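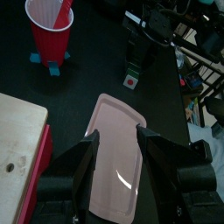

Nistadby Tremelby tray, pale pink, long size. Review after 16 months

April 20, 2024

Quick one today, I have stuff drying and a kid pickup in a bit. People keep asking about the pink tray so fine, the pink tray gets its own post.

It's a plastic tray. Rectangle, rounded corners, lip all the way around. Nistadby sells it as the Tremelby, and it comes in a square, a long and a big one they call "serving." Mine's the long. Paid 17 dollars, plus shipping, which hurt, for a thing that weighs nothing.

Bought it from Skyrme, the shop that does mostly office and craft supplies. They had pale pink, gray and a green that looked like old toothpaste on my screen. I wanted gray. Gray was out of stock. Pink it was, and I've come around on it completely, more on that further down.

What I use it for

Craft table, mostly. Beads, buttons, snaps, jewelry findings, the little metal bits that go everywhere. Also sorting seeds in the spring. Also, for one whole week last June, holding my dinner, when I was behind on an order for a market and ate at the table like an animal. It has been a pen tray and a place for wet brushes too.

My table top is black and flat. Looks great, terrible for finding things. Drop a dark bead on it and it's gone. So I wanted something light colored with an edge, and every wooden tray I tried had a corner joint that ate seed beads.

The color

Ok so the pink. It's pale. Not bubblegum, not salmon. Sort of the inside of a shell. On the black table it stands out like crazy, so I always know where the tray is even with junk all over the place.

Most things show up on it. Black, navy, green, brown, brass, silver, all easy. What doesn't show up: clear beads (meh), white pearls (ok in daylight, bad at night), and anything rose gold or blush. I did a bracelet order in rose gold and had to put a sheet of white paper in the bottom. If you work mainly in pinks, get the gray.

Photographs nicely too, if you sell online and do your product shots at the bench. The listing for my brass hoops is shot in the tray and it does better than the one I took on the marble tile. Could be a coincidence. I haven't tested it, I don't have the time.

The shine

My main complaint. The floor of the tray is glossy. With the overhead light on you get a curved white highlight in it, and it moves when you move, and of course it's always right on top of whatever you're trying to pick up. The rim catches light too but that doesn't bother me.

Fixes I tried:

Moving the lamp. Works, until I move my chair.

Scuffing the inside with a fine sanding sponge. Did this to a small corner only, thank goodness. Looks awful, like a bathtub somebody cleaned with the wrong stuff. Stuff also sticks in the scuffed bit now.

Felt cut to size. Best for beads. Beads stop rolling, glare is gone, and you lift the felt out when you're doing anything wet. I keep a gray piece and a cream piece. Cut it a hair smaller than the floor or it bubbles up at the corners. The rounded corners are annoying to cut, trace around a coin and you'll be close enough.

Would I buy a matte one if Nistadby made it? Yes, today. They don't. I wrote to ask and got a nice reply that said nothing.

The lip

Good lip. Tall enough that beads don't hop over when you set the tray down hard, low enough that you can scoop out with the side of your hand. The rounded corners are the real reason to buy this over a cheaper tray. You can sweep everything into a corner with a finger and pour it back into the jar, and nothing gets left behind in a crease. With my old one I was digging bugle beads out with a pin.

Pouring takes some practice. A corner makes a decent spout if you tip slow. Tip fast and the beads come over both sides, and then you're on the floor with a flashlight. For seed beads I pour onto folded paper first. Larger stuff I just go for it.

Rim is smooth, no sharp molding line, or if there is one I can't feel it. I did read a couple of complaints about that, on the Skyrme page there were 549 reviews when I ordered and I read way too many of them. Most of the bad ones were about the shipping box. Mine came in a box big enough for boots, with one sad air pillow. Tray was fine.

It slides

Second complaint. Smooth bottom, smooth table. Bump it with your elbow and off it goes. It's light, so with only a few beads in it there's nothing holding it down. Not a disaster, the lip keeps everything in, but you chase it.

Light blue tape is my answer to most things on this table and it does the job here too. Little loop of it underneath, sticky side out, front and back. Holds ok, comes off clean, needs replacing when it gets dusty. I tried the clear rubber dots for cabinet doors and they worked better but then the tray doesn't sit flat on the shelf, it stacks weird. Went back to tape. If you never stack yours, use the dots.

The cup thing

People also ask what goes next to the tray, like there's a system. There's barely a system. A red plastic party cup, the ordinary ridged kind, white on the inside. Taped to the table at the base. That's the tall stuff dealt with, and the tray has the flat and small stuff. I've had nice ceramic pots for this, bought a pretty one at a market even. Always go back to the cup. When it cracks, new cup.

The white inside is handy, small stuff at the bottom shows up. I wouldn't pay for a fancy version. Tape it in a few places around the base and not just on one side, because one strip acts like a hinge and the whole thing goes over. Learned that with a cup of rinse water. Not fun. Don't put water in it.

Cup goes at the back for me, tray in the middle and running lengthwise toward me. I tried the tray sideways, the way they show it on the Nistadby site, and my forearm was in it constantly. Lengthwise gives you room on both sides for your hands, and you can get hold of the long sides and lift straight up. If your table is shallow maybe sideways is better, I don't know your table.

Size

The listing says 10 inches on the long side. I measured mine at home and got the same, so no complaint. Feels right for one person and one project. If you sort into piles, like by color, you'll want two, or the serving one. I borrowed the serving one for a weekend and it's a beast, takes over the table, and it flexes in the middle if you carry it loaded with one hand. The long doesn't flex enough to notice. The square I've only seen in the store. Cute. Too small for me.

Cleaning

Dish soap, sponge, done. Wipe it with a soft cloth and not a paper towel, I have some fine scratches and I'm blaming paper towels. You only see them at an angle.

Stains: permanent marker came off with rubbing alcohol, mostly. There's a ghost of it if you know where. Acrylic paint peels right off once it's dry, satisfying. Turmeric, no. See dinner, above. There's a yellow patch on my first one that's never leaving. I bought a second in the same pink and that's the one that lives on the table now. The first one does seeds.

Superglue: don't. I got a drop on a friend's tray and it left a rough spot where I tried to pick it off. Put down a scrap of baking paper if you're gluing.

Dishwasher, the label says top rack. I did it a few times with the stained one, no warping that I can see. Wouldn't make a habit of it.

Compared to what

Wooden tray from the home store: prettier, heavier, doesn't slide. Corners bad. Can't get it wet.

Bead mat on its own: cheap, good grip, no edge, can't carry it anywhere. The cat walks over it and that's your afternoon.

Cookie sheet: what I used for years! Loud. Everything pings. Magnetic though, or mine was, so if you work with steel pins keep a cookie sheet around.

Metal Skyrme tray, their own brand: very nice, sharp looking, costs a lot more, dents. Returned it.

Who it's for

Anyone with small parts and a dark table. Kids' craft stuff, good too, they can have a tray each and you're not picking sequins out of the carpet till they leave for college. Jewelry people, yes, with felt. Painters, maybe, if you don't mind the gloss. Model kit people, I'd guess yes but ask one of them.

If glare drives you nuts and you won't bother with felt, skip it.

Rating

Four out of five. Lost most of a point for the shiny floor and a little bit for sliding. I'd take back some of that if it came in a matte finish.

Update to the old post: the link to the gray one is dead, they've changed the page and gray is now listed on its own, seperate from the other colors. Search for Tremelby gray on the Skyrme site and it should come up. Pink is still in stock as of this morning. The toothpaste green is on sale, make of that what you will.

Ok gotta run. Questions in the comments, I'll get to them tonight or tomorow. And yes I'll do the felt cutting post, the template's half drawn.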